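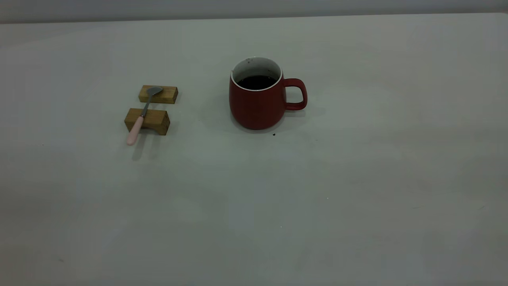
Unit 2: The Desk Surface and What People Claim About It

Handout for Home and Office Organization, Vevcombe Adult Learning
Instructor: Nadine Chidiac
29 January 2021

Read this before you do the assigned chapter from the Ravine workbook. The chapter tells you that a clear desk makes a clear mind. I would like you to arrive at the session with some doubt about that.

1. What "clear" is supposed to mean

Most of the advice we looked at in Unit 1 treats a clear desk as a single condition. Either you have one or you don't. Try applying that to a pale tabletop with a red mug of black coffee on it, most of the surface bare, and a dark crumb near the base of the mug. Elie Semaan's method would pass it, as the working area is open. The Vilia checklist would fail it twice, once for the drink and once for the crumb. Same table. If two systems can't agree on a mug and a crumb, I don't see why we should trust either of them with a filing cabinet.

For this course, keep these two apart:

Clear: there is room to do the work.
Clean: the surface is free of crumbs, smudges and rings.

A desk can be one without the other. Faint smudges on a light matte top are a cleaning matter and have no bearing on whether you can spread out your tax papers.

2. The mug question

Semaan allows one drink, kept toward the back. The Ravine workbook bans drinks outright and says spills are "the leading cause of desk disorder." No source is given. I wrote to ask for one in May and am still waiting.

My own view is that the ban is mostly for show. People who are told to keep coffee off the desk put it on the windowsill, the printer or the floor, and I can't see that the floor is an improvement. A wide, steady mug set back from the papers seems fine to me. How full you pour it matters more, and the workbook skips that completely. Leave a gap below the rim.

Milan Coppens argued in the last session that a mug with a white inside is a bad choice because every speck and drip mark shows above the coffee. I'd say the opposite. A dark lining hides the same specks, and then you wash it less. We didn't settle this and I don't expect to.

3. Does pale furniture help?

You will read that light surfaces "encourage tidiness." Maybe. A dark crumb certainly stands out on a pale top, but a white one can sit there all week. Noticing a crumb is also a separate act from wiping it up. Busisiwe Mnguni's reading (pages 21 to 40) makes the stronger case for light surfaces, so give it a fair hearing, and mark any place where she moves from what people see to what people do.

4. To bring next time

Work at your own desk or table as you usually would. Don't tidy first. Then write down:

Everything on the surface that you did not use.
Anything you had to move to make room, and where you moved it.
Whether a drink got in your way, yes or no.
Marks or crumbs you only noticed because you were looking for them.

One page is plenty. Handwriting is fine if I can read it.

Nour Nimri has the spare copies of the workbook in room 101. Please don't buy the Yang desk tray mentioned in chapter 3. You don't need it for this unit, and I'm not convinced you need it for anything else.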